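Notes for the Hullow evening talk: opal and opalite, and how to know which one you're holding
Speaker: Takumi Chiba
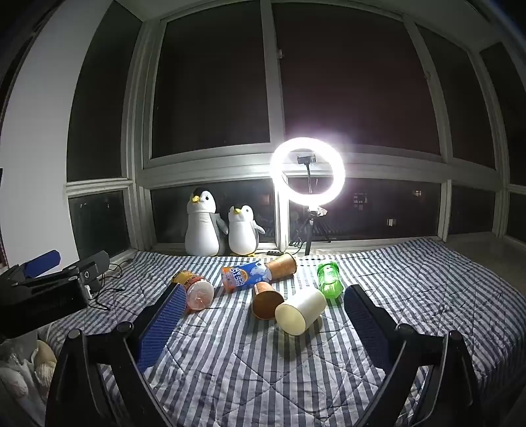

Good evening, everyone, and thank you for coming along. I've been asked for 35 minutes and I'll do my best, though those of you who know me will be smiling at that already.

(Pass round tray 1 now - it takes ages to reach the back.)

Let's begin with the real thing. Opal is silica with water held inside it, laid down very slowly in cracks and hollows in rock. In precious opal the silica sits in tiny round grains, stacked neatly in rows, and light bends and splits as it passes between them. That gives you the flashes of red and green that move as you tilt the stone. Common opal is made of the same stuff, but the grains are in a muddle, so you get a lovely milky body and no flashes at all.

Opalite, as most bead shops sell it, is glass. It's a pretty thing and I own far too many strings of it! Hold it against something dark and it looks blue, then lift it to a lamp and it turns a warm honey colour. The glass scatters the blue light back at you and lets the yellow through - much the same thing that happens in the sky at sunset.

(Lamp on. Let two or three people try it. Wait for the oohs.)

Now, what to look for at home. Take a loupe and hunt for round bubbles, which point to glass. Feel the weight too, as opal is usually the lighter of the 2 for its size. Please don't scratch anything, and please don't leave your opals on a sunny windowsill, as some of them will craze.

(Tell the Puvik market story here: the "opal" pendant, 13 bubbles in it. Keep it short this time.)

Thắng Đỗ has kindly lent the doublets in tray 2, which are a thin slice of opal glued to a dark backing. Look at them from the side and you'll find the join, straight as a ruler.

(Questions. Trays back to Thắng before tea, please.)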